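Sorting and Packing: How Things Get Ready to Travel

Last updated 8 November 2025

Think about something that came to your home in a box. Maybe it was a pair of boots or a new lamp. Before it reached your door, it was put on a table, checked, packed, and moved from one place to another. Every one of those steps is a kind of sorting.

Sorting means putting things into groups. You do it when you put forks in one part of the drawer and spoons in another. People who pack things for a living do it all day long.

Where sorting starts

Most sorting starts on a table. A good sorting table is wide, so things can be spread out and seen. Many have a second level underneath. A raised lip along the edge of a table helps too. Round things roll, and the lip stops them before they hit the floor.
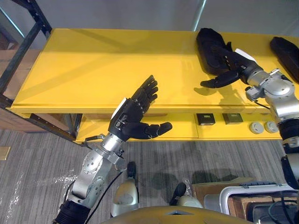
Big things and small things are often kept on different levels. If a small box gets pushed behind a big, bulky item, it is easy to forget. On a shelf of its own it stays easy to find. Labels help with this as well. A label can tell you what is in a box without opening it.

Lamai Nuchit works in the packing room at Weswood. In October her room sent out 2,858 boxes. "I look at the whole table first," she says. "Then I pick up one thing at a time."

Why boxes are made of cardboard

Look at the torn edge of a cardboard box. You will see a wavy layer of paper between two flat layers. This is called corrugated cardboard. The waves hold air, and they make the box stiff and strong without making it heavy. A plain sheet of paper folds if you stand it on its edge. A corrugated sheet can hold up quite a lot.

Tape keeps the flaps shut. Clear tape is handy because you can still read any words printed under it.

What bins are for

Carrying boxes one by one takes a long time. A plastic bin lets you move several together. If the walls let some light through, you can get an idea of how full the bin is from the side.
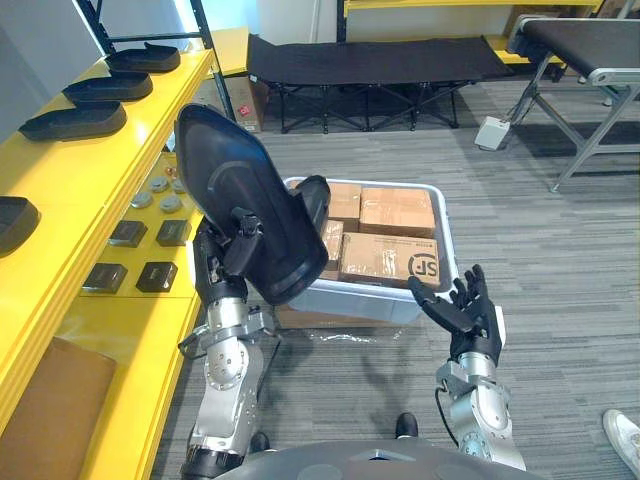
Boxes of different sizes can share a bin if you turn them the right way. A narrow box may fit standing up where it would not fit lying down. Try the biggest box first, then fit the smaller ones into the gaps. Heavy boxes should go at the bottom so they don't crush the others.

Try it yourself

You need a bin or a large basket and a few empty boxes from the kitchen, such as cereal and tea boxes.

1. Put all the boxes on a table.
2. Sort them by size.
3. Pack the bin, starting with the biggest box.
4. Take everything out and pack it again a different way.

Did more boxes fit the second time?

Words to know

Corrugated: made with a wavy layer inside.
Bin: a large open container for storing or moving things.

We use cookies to remember your reading level. You can change this in Settings.

More to read
How a Zipper Works
Why Do Boots Have Thick Soles?
What Is Tape Made Of?
Where Old Cardboard Goes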